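Vustden workshop notebook
January 2018
Entry by Nipon Chaiyaporn
Subject: working rules for the small arm when it is used at floor level

The Totero arm has been moved from the bench to the carpet for the toy handling work, and the bench rules do not transfer as they stand. The following were agreed with Doležal and apply from this entry onwards.

The base is to be checked for movement before power is applied. Carpet gives under load, and a base that felt firm in the morning may not be so after lunch. The operator kneels outside the reach of the arm, marked at 830 mm, and keeps the cut-off switch in the free hand. No item is to be straightened or retrieved by hand while the servos are live.

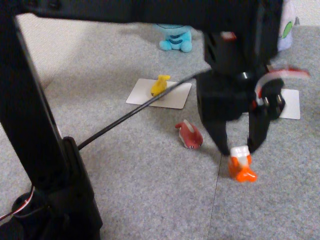 Cable slack remains the weakest point of our practice. The leads must be long enough for the wrist to turn through its full travel and short enough not to catch on a finger. Colleagues are asked to run the wrist slowly from one limit to the other before each session and to watch the leads throughout. Any lead that touches the carpet is to be re-routed before work continues. Tape is not acceptable at the joints.

Speed is limited to 14 per cent of maximum for the descent. The earlier figure of 100 per cent for free travel is withdrawn for floor work; Trultstead has been asked whether an intermediate value can be set in the controller. No reply yet.
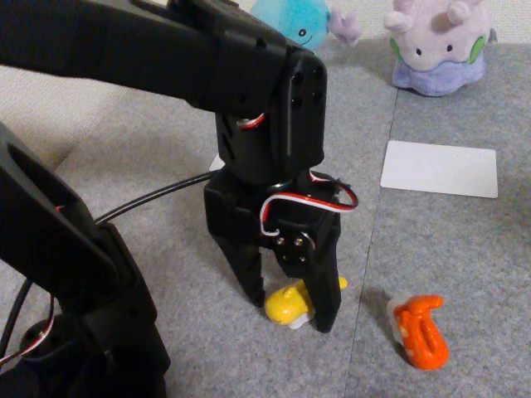

Closing force is to be set for the softest item in use and left there for the whole session. Where a grasp fails, the gripper is opened fully and raised before a second attempt. After four failed attempts on the same item the operator stops and records the position.

Soft toys stay at the back of the working area unless they are part of the task. Loose fibres have been found in a finger joint once already (June entry, Doležal).

Outstanding: screw check on the gripper, new copy of the reach diagram, and a decision on knee pads.

N.C.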